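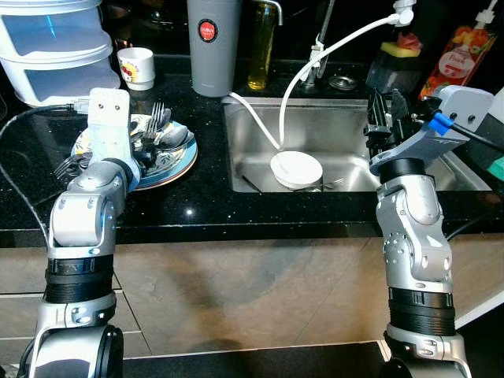 Kitchen tips for recording dish and sink demonstrations

Filed under: Workshop notes, Kitchen station
Last edited 25 Jul 2020 by Faustine Joly

These are the habits we've settled on at the Otcombe kitchen for recording dish work with the two-arm setup. They assume you can already drive the arms and start and stop a recording. If you can't, do the drawer and cup exercises at the Medina bench first. Sinks are a bad place to learn.

Before you start

Decide what one episode is and write it on the whiteboard. "Clear the sink" is too big. "Take one bowl off the stack and set it on the counter" is about right. Long episodes can be cut up later, but the cuts land in awkward spots and somebody has to go through them by hand.

Run the task once with your own hands, slowly, and watch where your fingers go. Most people tilt a bowl before they lift it. If you do, drive the arm that way too.

Check the reach on both sides before loading the sink. The arms should get to the far corners of the basin without the elbows knocking the cabinet fronts. If an elbow touches, move the base back and start over.

Keep the floor between the bases clear. Bags and shoes end up in the head view and then they're in every episode of the session.

Bowls

Stack no more than four to begin with. Wet bowls of the same size stick together, and you will lift two when you wanted one. A quarter turn as you lift usually breaks the seal. If two come up anyway, set both down, separate them, and carry on recording. We want those.

Grip the rim with one finger inside and one outside, about half an inch down. Gripping lower feels safer but the finger inside the bowl hits the curve and pushes it out.

White bowls in a steel basin wash out under the ceiling light. Turn off the strip over the counter and use the lamp by the door. If you can't see the rim on the monitor, the policy won't see it either.

Leave some utensils under the bowls in at least a third of the sessions. It makes the stack lean, and a leaning stack is what people have at home.

Cutlery

Use a plate as the landing spot. A shallow rim lets the fingers come in low from the side, and you can pick from it again for the return trip without resetting anything. A patterned plate is fine. We used a plain white one all through May and the model then had trouble with anything else.

Don't tidy the pile. Forks caught on each other, a handle hanging over the rim, a spoon lying across the lot – leave it as it falls. The first batch had every fork facing the same way, and we threw out 456 episodes because the policy had learned to grab at one spot and nothing more.

Pick up spoons by the handle, just behind the bowl of the spoon. Forks can be taken anywhere along the handle. Keep the fingertips off the tines; they bend, and they scratch the pads.

No sharp knives. Butter knives are allowed if they're on the sheet.

If a fork drops back in the sink, wait two seconds, then go after it from wherever the arm is. Don't go back to the start position first.

Water, hoses and cables

Tap off while recording. We haven't sorted out splash covers for the wrists and the Brodov people won't repair a gripper that has had water in it.

A damp sink is fine. Standing water isn't. Drain it and wipe the basin down before bringing the arms over.

Look at the slack in each arm's cable before every session. Reach to the far side of the sink and then to the near edge of the counter, and watch that the cable follows without pulling tight. The clip on the gripper housing should hold it snug. If it slides, replace the clip. Tape leaves glue on everything.

Hoses can stay where they are. If one gets in the way, nudge it aside with the arm as part of the episode. Don't reach in with your hand while the recording is running.

Things on the counter

Leave the ordinary stuff out. Dish soap, sponge, oil, cups, a thermos – a real counter has all of that. Move two or three items between blocks, and change the soap bottle for another when you remember to.

Glass goes to the back, against the wall. Keep it out of the path the elbows take when they swing outward, which is wider than you'd expect from sitting at the controls.

On dark speckled stone the glitter can throw off the depth reading near the edge. A matte towel in that area fixes it, but then record some without the towel as well.

Pace

Drive at a speed you could hold all afternoon. Fast starts and tired finishes give you two different kinds of motion under one label.

Do 30 episodes, then take a break. Stand up, wipe the gripper pads with a dry cloth, and look at the last few recordings before going on. We once lost a whole block because one camera had dropped out near the beginning and the light on the rack was still green.

Use both arms only when the task needs both. If one arm is resting, park it clear of the basin but still in view. If it is helping, for example by steadying the stack, have it arrive before the other one lifts.

Pauses are worse than mistakes. If you need to think, stop the episode and think. Long stretches of a hovering arm teach it to hover.

Labels

Mark each episode at the time as good, recovered or bad. "Recovered" means something slipped and you finished the task anyway. Keep bad ones in their own folder and leave a short note, such as "dropped on floor" or "bowl stuck."

Write down who was driving. Everyone has their own way of coming at a rim and it shows in the results.

The dish set in Triratska stands at 2,332 episodes, good and recovered together. Bowls are well covered. Still short: spoons taken from under a bowl, anything picked with the left arm from the right half of the sink, and putting cutlery back from the plate into the basin.

Cleaning up

Park the arms, cut power, then wash the dishes properly by hand. They get handled all day and never see soap otherwise.

Dry the cutlery before it goes back in the box. Two forks rusted last winter and left marks on the pads.

Check the drain for small parts. Pad screws go down there.

Copy the session over before you leave, and wait for the file count to match.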